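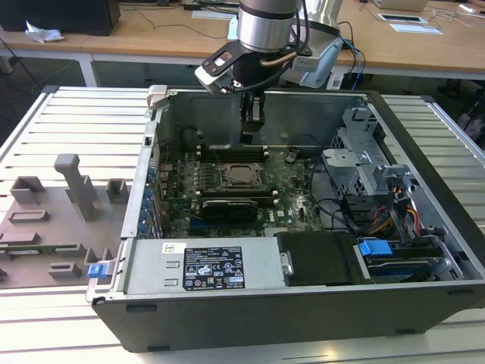 Taller de automatización - Galería del proyecto de desmontaje y montaje de ordenadores

Esta página reúne el material del grupo de segundo curso que ha trabajado durante el año con un brazo robótico y torres de ordenador retiradas. El encargo venía de Estrella, la empresa de reciclaje con la que colabora el centro: estudiar qué operaciones dentro de una torre puede hacer un robot y cuáles conviene dejar a una persona. El grupo lo formaron Honeylyn Galang, Efren Tiongson y Cremilda Marinho, con Charito Cabanatuan como profesora responsable. Los textos son de los propios alumnos.

Módulos de memoria
La torre se coloca tumbada, con el lateral quitado y la placa base hacia arriba. Los dedos negros de la pinza bajan en vertical hacia la zona de la memoria. Las ranuras tienen pestillos blancos pequeños en los extremos y fueron lo que más tiempo nos llevó. - Efren

Plataforma de piezas
A la izquierda de la caja está la placa gris impresa en 3D, con relieves de distintas alturas. El más alto es un pilar vertical. La diseñó Cremilda y la versión actual es la 5. Las anteriores se guardan en el armario del taller, etiquetadas.

Mesa
Perfiles de aluminio ranurados. Las posiciones de trabajo se anotan siempre respecto a la misma esquina de la mesa. Quien mueva una fijación tiene que apuntarlo en el cuaderno antes de lanzar un programa.

Tarjeta gráfica y disco
La gráfica va pinchada en la placa, por debajo del zócalo del procesador. El disco duro está en un soporte con una pestaña azul. Estas dos operaciones quedan para el curso que viene - el programa de la gráfica está empezado y sin probar.

Cables
El mazo amarillo, rojo y naranja sale por debajo de la jaula metálica de unidades. No entra en el proyecto. Los conectores de alimentación los suelta una persona, siempre con el equipo desenchufado de la red.

Datos del curso
Sesiones de prueba: 200
Intentos registrados: 3.600
Intentos dedicados solo a la memoria: 400
El registro completo se puede pedir en la secretaría del departamento.

Presentación
El grupo expuso el trabajo el 12 de junio de 2018 en la jornada de proyectos de Gorkcombe. Pacita Pangilinan, de Estrella, hizo varias preguntas sobre los modelos de torre con otra distribución interior. La respuesta, de momento, es que cada modelo necesita su propio programa.

El taller vuelve a abrir en septiembre. Los alumnos que quieran continuar el proyecto deben hablar con Charito Cabanatuan antes de elegir optativa.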